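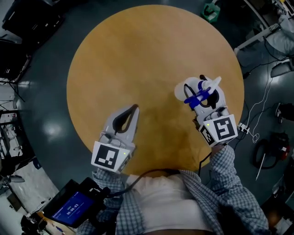
4.2 Who gets the window

The move to Traltholm was sold to staff on the strength of its light. Both of the firms we followed, Boiko and Stester, took floors in the same business park within a few months of each other, and both told their people in writing that no one would sit far from a window. At Boiko this promise survived until the first seating plan. At Stester it survived slightly longer, as Stester had not drawn one.

We interviewed staff at both firms before the move and again in January, once the boxes had gone and the complaints had settled into a pattern. The first round of interviews was full of hope, most of it about parking. Commuting came second and the desks themselves hardly came up. By the second round the order had reversed. Parking was fine. The desks were a matter of deep feeling.

Boiko had moved 80 people into a space fitted out with 70 desks, on the grounds that there is always somebody on leave. As a yearly average this was true. It was least true on the mornings set aside for whole-team meetings, when everyone had been told to come in and did. Hnat Koval, a surveyor with long service, described arriving at ten to eight in order to be sure of the seat he had sat in the day before, and finding two colleagues already there for the same reason. His manager's view was that the shared desks had "improved punctuality", and on the evidence we cannot say she was wrong.

Stester kept fixed desks but let teams settle the layout between themselves. The process took six weeks. Myroslav Didenko, whose team ended up beside the lifts, called it "a free and open discussion that had been decided on the Sunday before". Several others gave us much the same account, though they differed on who had done the deciding. Teams that brought in the most fees tended to sit on the south side, a result the firm's leadership put down to chance.

Figure 3. A round table with an amber-brown top, seen from directly above.

Shared tables did better than we had expected. In the old offices a meeting meant a booked room, and a booked room meant an hour, however little there was to say. At Traltholm short talks drifted to whichever table was free and tended to stop when the talking did. Olesia Hutsuliak, at Boiko, reckoned that this was the one part of the move she would fight to keep. She would hand back the coffee machine, she added, without being asked.

Neither firm had measured any of this, and neither planned to. The lease at Boiko was signed on the basis of cost per desk, a figure which looks better the fewer people can sit down. We return to the leases in Section 5, where the question of who chose Traltholm in the first place receives four different answers from three directors.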